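Home > Baking and Sweet Things > Bread, Buns and Yeasted Doughs

My cinnamon buns are lovely when warm but like bricks by the next morning. What am I doing wrong?

Asked in August | 267 views | 3 answers

Hello all! I've got completely hooked on making cinnamon buns this summer and I'd love some help getting them right. The filling is spot on (dark brown sugar, butter, plenty of cinnamon and a pinch of salt) and straight out of the oven they are gorgeous, all squidgy in the middle. But by breakfast the next day they've gone dry and tough and you need a very big mug of tea to get through one.

I'm using strong white bread flour, instant yeast, whole milk, one egg, a bit of caster sugar and 30g of soft butter. I knead by hand until it stops sticking to the worktop, which usually means adding a few more handfuls of flour as I go. First rise in a bowl with a tea towel on top, then roll, fill, slice, second rise, and in the oven at 190 fan for half an hour. I cool them on a rack and put them in the bread bin.

I'm baking for the Erbridge summer fair and they have to be made the evening before, so I really need them to last! Is it the recipe or is it me?

Best answer
From: crumbsandall

Oh, you are so close with these! I had exactly the same trouble when I started and a few small changes made a huge difference, so please don't give up on them.

First, the extra flour. Those handfuls while kneading are almost certainly the main culprit. An enriched dough should feel tacky, a bit like a sticky note, and it's meant to be softer than ordinary bread dough. Try not to add any. Mix it, leave it alone in the bowl for twenty minutes, then knead, and you'll find it much easier to handle. A dough scraper helps no end, and a tiny bit of oil on your hands.

Second, half an hour at 190 fan is a long time for buns. Mine go in at 170 fan and I start checking at 20 minutes. You want them golden on top and still pale where they touch each other. If you've got a probe thermometer, take them out when the middle one gets to 88C or so.

Third, more butter! 30g isn't a lot if you're using 500g of flour. I go up to 75g, and it's heavenly.

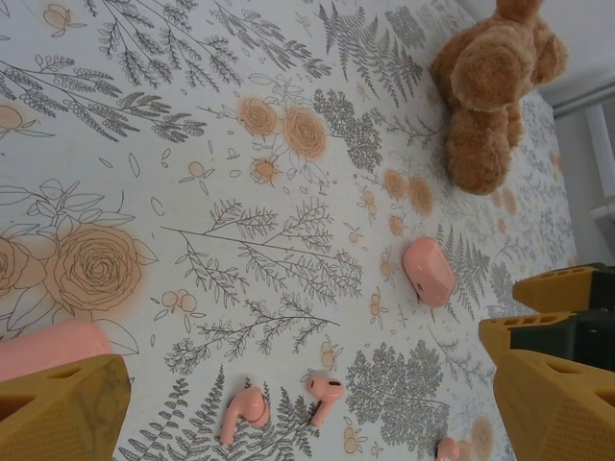 Keeping them soft overnight

If you want to go one better, look up the Asian milk bread method, where you cook a little of the flour and milk into a paste before you start. Take 3 tablespoons of the flour and 120ml of the milk from your recipe, whisk them in a small pan over a gentle heat until it's as thick as custard, let it cool, then add it in with everything else. It holds on to moisture brilliantly and I've had buns that were still soft two days later. It sounds like a faff and takes five minutes.

Pack them snugly in the tin too. I do 8 in a deep square one so the sides are soft and pull apart. Buns baked with big gaps get a crust all the way round, lovely on a roll but a shame on these.

For your fair, let them cool completely in the tin, cover tightly with foil, and leave the icing until the morning. Never the fridge, it makes them stale faster. A few seconds each in the microwave will bring them back nicely if you have one for your own breakfast.

Do tell us how they go down at Erbridge!

Helpful? Yes (41) No (2)

Second answer
From: mostyn_baker

Agree about the flour. Also are you weighing it or using cups? Weigh it.

I'd get them out of the bread bin as well, mine lets air in and everything dries out. Airtight tub with a lid.

Helpful? Yes (9) No (0)

Third answer
From: pudding_first

I just brush mine with warm milk and a spoonful of golden syrup as soon as they come out and they stay soft for ages. Never bothered with the paste thing but it does sound fun, might try it this weekend!

You could also do the shaping the night before, keep the tin covered in the fridge and bake first thing. Take them out an hour ahead so they can finish rising. The smell in the kitchen at 7am is just the best. I know you said they have to be made the evening before so maybe that's no use to you. Do they do chelsea buns where you are? Same dough with currants, my favourite of the lot.

Helpful? Yes (14) No (1)

Comment from the asker

Thank you so much everyone!! Made a test batch with no extra flour, 75g butter and the paste, and had one cold this morning with my coffee. SO soft. I also took them out at 22 minutes, which felt terrifying. Going to try the syrup brush on the next lot, and does anyone know if the filling can be made a few days ahead?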